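3.2 Salon sample and booking records

We collected records from 155 nail salons in Vorau and Clisby. Each salon logged walk-in and booked visits through October. 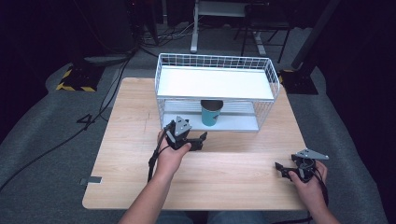 How was a repeat client defined? A client counted as repeat after a second paid visit to the same salon within six weeks.

Of 772 clients, 496 met this rule. Files and buffers were logged per visit. 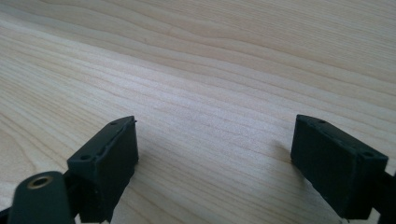 Figure 6. Pale tabletop with wavy wood grain.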